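Friday, January 19, 2024

Couldn't sleep past five again, so I gave up and made toast in the dark. The radiator in the hall has started its knocking and I lay there timing it like an idiot until the alarm would've gone off anyway.

Spent the morning on the quilt. I'm calling it a quilt, but right now it's a pile of blue and rust strips on the dining table with a cat-shaped dent in the middle. I ordered 6 yards of backing from Herath and they sent the wrong width, so I have to piece it down the center after all, and I was so set on not piecing it! The lady on the phone was sweet about it and took 306 off my points or added 306 to my points, I couldn't follow which.

Anyway, hand sewing. I've decided to do the binding by hand and I'm terrible at it. My stitches start out tiny and proud and by the end of a side they're galloping. I went looking online for a better way to keep the tension even and wandered off, the way I do, into surgical stitching. Two cups of coffee later I was still there.

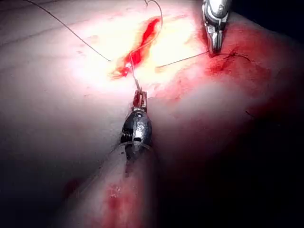

Two instruments and one narrow cut.

Learned that the blind stitch has a cousin that runs under the skin, and that plenty of surgical needles are curved. Well, I own a curved needle! It came in the upholstery kit from Drodham and I've been using it to fish lint out of the dryer. Tried it on a scrap after lunch and it's weird in the hand but the stitches did come out closer to the same size. I think the trick is turning your wrist and letting the curve do the work, and I keep wanting to push straight through.

Walked to the post office before it closed. Very cold, the kind where your nose hairs go stiff. The Jomeo parcel is still lost somewhere and the tracking number ends in 2154, which I now know by heart and will probably still know when I'm ninety.

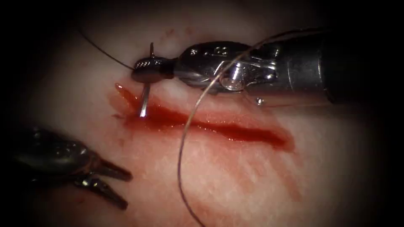 Soup for dinner, the lentil one, too much cumin. I did half of one side of the binding with the radio on and only had to pick out a little bit near the corner. My thumb is sore and I can't find the good thimble – it was on the windowsill Tuesday, I'm sure of it.

If I keep going like this it'll be done for the Stostitz show in May. The entry form wants the number of pieces and I wrote roughly 2000, then erased it, then wrote it again. Need to buy stamps, and more of the rust thread before they run out of that color.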